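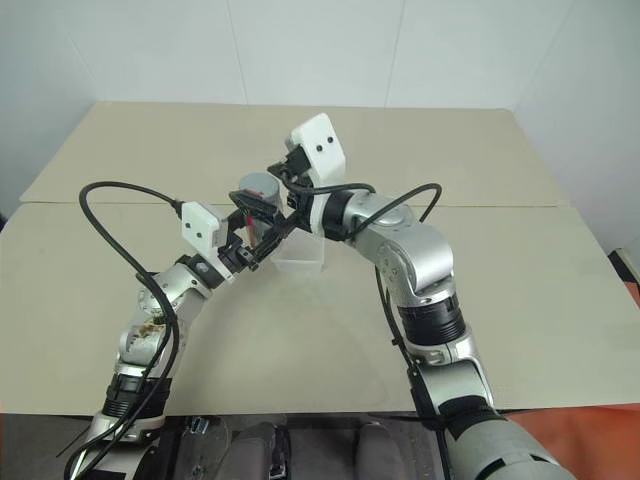

**Kundach Building Services, Water Treatment Section**

## 4. Setting Up the Wirkov Softener

Complete Section 3 (plumbing connections) before starting. The bypass valve must be in the BYPASS position and the drain line must be clipped at both ends.

### 4.1 Filling the brine tank

1. Remove the tank lid and check that the float moves freely.
2. Add 11 liters of clean water.
3. Pour in one 50 lb bag of pellet salt. Do not use rock salt.
4. Replace the lid.

**Note:** The water should sit below the top of the salt. If it stands above it, add salt until it does not.

### 4.2 Programming the control head

1. Plug in the transformer. The display shows the software version, then a flashing clock.
2. Set the time with the UP and DOWN keys and press SET.
3. Enter the hardness from the test report. The report for the Haslam building gives 11 grains per gallon.
4. Set the regeneration time to 2:00 a.m. — or any hour when no hot water is being drawn.
5. Press SET and hold until the display stops flashing.
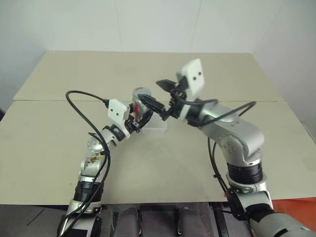 Lorraine Blackburn reports that on the Haslam unit the hardness value went back to the default after step 5, and that she had to enter it a second time before it held. She asks that the value be read back before anyone leaves the control head. Do this on every unit:

6. Press SET once and step through the menu to HARDNESS. Confirm the value, then let the display time out.

### 4.3 Opening the bypass

**Caution:** Open the valve slowly. A sudden rush of water can push resin into the drain line.

1. Turn the bypass valve one quarter of the way toward SERVICE.
2. Wait until the sound of moving air stops.
3. Turn the valve fully to SERVICE.
4. Run the nearest cold tap until the water is clear. 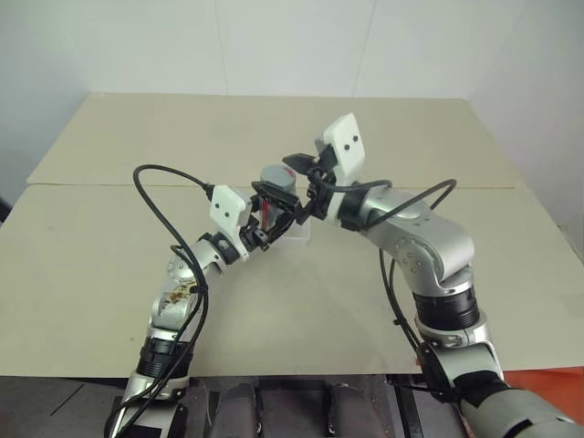
5. Start a manual regeneration by holding REGEN for five seconds. The full cycle takes 86 minutes. Water supplied during the cycle is not softened.
6. Check the drain line for leaks while the backwash is running.

**Note:** Units fitted with a Stasar prefilter need a new cartridge each January. Write the date on the housing label — not on the cartridge.

Continue with Section 5, Testing the Outlet Water.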